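Zwischenbericht an die Stiftung Birard
Projekt: Schmuckwerkstatt Tagle, Prirstead
Berichtszeitraum: bis Ende April
Verfasser: Reinaldo Fontes

Sehr geehrte Damen und Herren,

mit diesem Bericht informiere ich Sie über den Stand der Arbeiten in unserer Werkstatt. Ich folge der Gliederung, die Sie uns mit dem Bewilligungsschreiben geschickt haben. Nur den Punkt Öffentlichkeitsarbeit habe ich ans Ende gestellt, weil es dort noch wenig zu berichten gibt.

1. Ausgangslage

Die Werkstatt nimmt gebrauchten Modeschmuck an, repariert ihn und gibt ihn in den Verkauf. Wir haben im Antrag beschrieben, dass die Stücke meistens in Tüten und Schachteln zu uns kommen und dass vor der Reparatur eine Sortierung notwendig ist. Diese Sortierung hat mehr Zeit gekostet, als wir geplant hatten. Besonders die Armbänder waren schwierig, denn viele Schnüre und Ketten waren ineinander verknotet, und man darf beim Lösen nicht ziehen, sonst reißt der alte Faden.

Bis zum Ende des Berichtszeitraums haben wir 388 Stücke in die Liste eingetragen. Die Liste enthält für jedes Stück eine Nummer, die Art, das Material (soweit wir es sicher bestimmen können) und den Zustand. Bei Perlen schreiben wir nur dann einen genauen Namen, wenn Josué Toledo sie geprüft hat. In allen anderen Fällen steht dort „perlenartig“. Ich weiß, dass dieses Wort nicht schön ist, aber es ist mir lieber als eine falsche Angabe gegenüber den Käufern.

2. Arbeitsplätze und Einrichtung

Der Sortiertisch und der Reparaturtisch sind jetzt getrennt. Vorher haben wir beides an einem Tisch gemacht, und es ist passiert, dass fertige Armbänder wieder zu den defekten gelegt wurden. Für die Reparatur haben wir eine graue Filzunterlage angeschafft, auf der die kleinen Teile nicht wegrollen. Die Unterlage wurde aus dem Posten „Kleinmaterial“ bezahlt, der Beleg liegt in der Anlage.

Der andere Tisch hat eine weiße Tischdecke mit gedruckten Pflanzen in Graublau und Petrol. Es gab darüber eine kleine Diskussion. Herr Toledo hätte lieber eine einfarbige Decke, weil man helle Perlen auf einem hellen Grund schlecht sieht. Die Teilnehmenden möchten die Decke behalten, sie finden den Raum damit freundlicher. Wir haben uns darauf geeinigt, dass die Decke am Tisch für das Auslegen bleibt und dass die genaue Prüfung immer auf dem Filz stattfindet. Eine Neuanschaffung ist deshalb nicht nötig.

Die zweite Lampe, die im Finanzplan steht, wurde noch nicht gekauft. Das Modell, das wir angefragt hatten, ist nicht mehr lieferbar. Ich bitte um Ihr Einverständnis, dass wir ein anderes Modell im gleichen Preisrahmen wählen.

3. Stand der Reparaturen

Wir arbeiten in drei Gruppen: Armbänder aus Schnur, Armbänder mit aufgezogenen Perlen und lose Anhänger. Am weitesten sind wir bei den Schnurarmbändern. Die Knoten werden geöffnet, die Enden gekürzt und neu verschmolzen oder geklebt, je nach Material. Wenn ein Anhänger dazugehört, wird er erst am Schluss befestigt. In den ersten Wochen haben wir es umgekehrt gemacht und mussten mehrere Anhänger noch einmal abnehmen.

Bei den Perlenarmbändern hängt das Tempo vom Faden ab. Der elastische Faden der Firma Gillero, den wir zuerst bestellt hatten, war für die schmalen Bohrungen zu dick. Nach einem Telefonat haben wir eine dünnere Stärke bekommen und die erste Lieferung konnte zurückgehen. Dadurch sind zwei Wochen verloren gegangen. In dieser Zeit haben die Teilnehmenden Verschlüsse gereinigt und die Anhänger nach Farbe des Metalls geordnet, also goldfarben, silberfarben und dunkel.

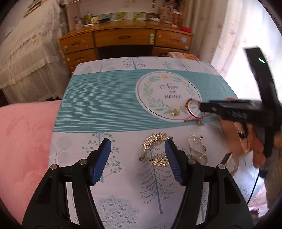

Das Auslegen vor dem Eintrag in die Liste hat sich bewährt. Jedes Stück liegt dabei einzeln und wird einmal umgedreht, damit man den Verschluss und die Rückseite prüfen kann. Erst danach kommt es in ein Tütchen mit Nummer. Anfangs haben manche Teilnehmende mehrere Stücke zusammen in eine Tüte gegeben, wenn sie ähnlich aussahen. Wir haben dies erklärt und seitdem stimmt die Liste mit dem Bestand überein – mit Ausnahme der Ohrringe, zu denen ich unter Punkt 6 noch etwas schreibe.

Für die Entscheidung, ob eine Reparatur sich lohnt, haben wir eine einfache Regel eingeführt. Wenn die Arbeit voraussichtlich länger als 20 Minuten dauert, wird das Stück zerlegt, und die Perlen kommen in den Vorrat. Herr Toledo kann davon abweichen, wenn ihm ein Stück besonders wertvoll scheint. Er hat das bis jetzt selten getan. Bei einem alten Halsband mit Glasperlen hat er fast einen ganzen Nachmittag gebraucht, und ich muss zugeben, dass das Ergebnis sehr schön geworden ist.

4. Teilnehmende

Die Werkstatt ist am Mittwoch geöffnet, so wie es im Antrag steht. Im Durchschnitt sind die Plätze gut besetzt, nur in der Ferienzeit waren weniger Personen da. Die meisten kommen regelmäßig und haben inzwischen eine Arbeit, die sie bevorzugen. Einige möchten nur sortieren, andere nur fädeln. Wir hatten zuerst vor, die Aufgaben jede Woche zu wechseln, aber das hat viel Unruhe gebracht. Jetzt wechselt, wer wechseln möchte.

Eine Teilnehmerin hat um Arbeit im Stehen gebeten, da sie wegen ihres Rückens nicht lange sitzen kann. Wir haben für sie ein Brett auf den niedrigen Schrank am Fenster gelegt. Das ist eine vorläufige Lösung. Die Höhe passt, aber das Brett müsste befestigt werden, und dafür brauchen wir die Erlaubnis der Hausverwaltung. Die Anfrage ist gestellt.

Die Anleitung zum Fädeln liegt jetzt auch in einer Fassung mit großen Zeichnungen und wenig Text vor. Sie wurde von den Teilnehmenden selbst gezeichnet. Ein Exemplar schicke ich Ihnen gern mit der Post, wenn Sie dies wünschen.

5. Verkauf

Der erste Verkauf hat im Foyer des Gemeindehauses in Prirstead stattgefunden. Gefragt waren vor allem die einfachen Armbänder aus farbiger Schnur. Die auffälligen, breiten Stücke wurden oft in die Hand genommen, aber weniger gekauft. Vielleicht war der Preis zu hoch, vielleicht war es auch nicht das richtige Publikum. Wir werden beim nächsten Termin die Preise für diese Gruppe etwas senken und danach vergleichen.

Wir haben außerdem gelernt, dass ein Spiegel auf dem Tisch wichtig ist. Ohne Spiegel haben viele Personen die Ketten wieder hingelegt. Am frühen Nachmittag hat uns eine Nachbarin einen geliehen, und für den nächsten Verkauf nehmen wir einen eigenen mit.

6. Abweichungen und offene Punkte

Die Ohrringe bleiben ein Problem. Viele kommen einzeln zu uns, und die Suche nach dem zweiten dauert lange und ist meistens ohne Erfolg. In der Liste sind sie teilweise doppelt eingetragen. Ich schlage vor, einzelne Ohrringe künftig nicht mehr zu erfassen und sie direkt als Material zu verwenden. Da die Ohrringe im Antrag als eigene Gruppe genannt sind, bitte ich hierzu um eine kurze Rückmeldung.

Der Posten „Werkzeug“ ist fast ausgeschöpft. Die feinen Zangen haben sich schneller abgenutzt, als wir dachten, und zwei davon schließen nicht mehr sauber. Im Posten „Transport“ ist dagegen noch Geld vorhanden, weil viele Spender ihre Schachteln selbst bringen. Wir möchten gern einen kleinen Betrag verschieben. Die Berechnung finden Sie in der Anlage auf der dritten Seite.

7. Öffentlichkeitsarbeit

Das Faltblatt ist im Entwurf fertig. Das Logo der Stiftung steht auf der Rückseite unten rechts, wie Sie es vorgegeben haben. Mit dem Druck warten wir, bis Sie den Entwurf freigegeben haben.

8. Nächste Schritte

Bis zum Sommer möchten wir die Perlenarmbänder abschließen und dann mit den Halsketten beginnen. Für die Halsketten braucht Herr Toledo einen längeren Arbeitsplatz, damit man sie gerade auslegen kann. Wir prüfen, ob man die beiden Tische dafür zeitweise zusammenstellen kann.

Für Fragen bin ich in der Werkstatt am besten vormittags zu erreichen. Wenn Sie uns besuchen möchten, bitte ich um eine kurze Nachricht, damit auch Herr Toledo anwesend sein kann.

Mit freundlichen Grüßen
Reinaldo Fontes
Schmuckwerkstatt Tagle

Anlagen: Kostenübersicht mit Belegen, Auszug aus der Bestandsliste, Entwurf Faltblatt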